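Search this site Search Go

Stories > Very Short > Family

Lunch at Kingi's

My niece opened her restaurant on a Monday, at ten in the morning, and by five past I was already in trouble for sitting in the wrong chair.

"That's for Mr. Astonero," she said. "He booked."

So I moved (there was one other chair, and it was built for somebody with much shorter legs) and asked for a menu. Kingi's doesn't have menus. You get what the chef feels like, and the chef is six and feels very strongly!

"Today it's ketchup," she told me.

"Ketchup on what?"

"On a plate."

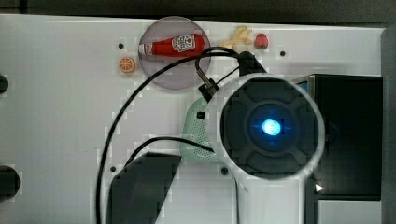
I asked if I could maybe have the banana too, seeing as it was already half peeled, and she gave me the look my sister gives to people who park across two spaces. The banana was for Mr. Astonero. The strawberry was for his wife. The orange slice I could have, but it would cost me 3000 dollars, and did I want it warmed up?

I said I did. She blew on it for a while.

Then the bill came, and the bill was 2609 dollars, which I thought was pretty decent of her with the orange included. I patted my pockets and said I'd left my wallet in Irnton. She thought that over, chewing on her sleeve.

"You can wash up," she said. "And then Mr. Astonero's coming, so you have to be him."

I got the good chair after all, and the banana, and she never once asked me how Irnton was.

Filed under: short fiction, kids, food

Contact | © 2020 Leonie Bright | Back to top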